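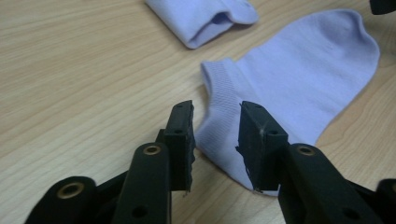 Progress Report to the Tazi Fund: The Warm Feet Project at Stunholm

Home | Our Work | Reports | Give | Contact

Dear friends at the Fund,

It hardly seems possible that we are already writing to you again, but June has come and the second half of your grant is well under way, so we wanted to sit down and tell you properly how things have been going at the Stunholm day shelter (and, since the spring, at our smaller room in Prusemlow, which many of you have been kind enough to ask after).

You will remember that the grant was meant for the plain, unexciting things: socks, underwear, soap, and the running of the laundry. Of these it is still the socks that go fastest. People will give us coats until the closets won't shut, and we are grateful for every one, but very few think to give socks, and a guest who has been walking all day in a wet pair needs a dry pair before anything else, even before coffee. We set ourselves a goal of 100 guests through the foot care mornings by this point in the year, and we are so pleased to tell you that we have seen 129!

The laundry has been more of a mixed story. The older dryer gave out in the cold weather and we were down to one machine for longer than we would have liked. We did bring it back to life in the end, though the repair took most of what we had set aside for detergent, and you will see that in the budget sheet. We have moved a little from the printing line to cover it, as we agreed by phone, and we don't expect to ask for more.

Prusemlow is open 2 mornings a week. It is slow going there, and we did expect it to fill up sooner. The bus doesn't run early enough for most people, so from next month we'll open later, at 10, and stay through lunch. We have also begun keeping our stock list in Bistunex, which took some getting used to, but both rooms can now see what the other is short of, and there is a good deal less driving back and forth.

Before the fall we hope to find a second foot care nurse, replace the shower mats, and order winter socks early while the wool ones can still be had in larger sizes. We would love to have you visit. Mornings are best, and there is always soup.

With our warmest thanks,
The Stunholm shelter team

Recent reports
Winter Update: Keeping the Doors Open
Opening Our Room in Prusemlow
What We Need Most Right Now
How the Laundry Works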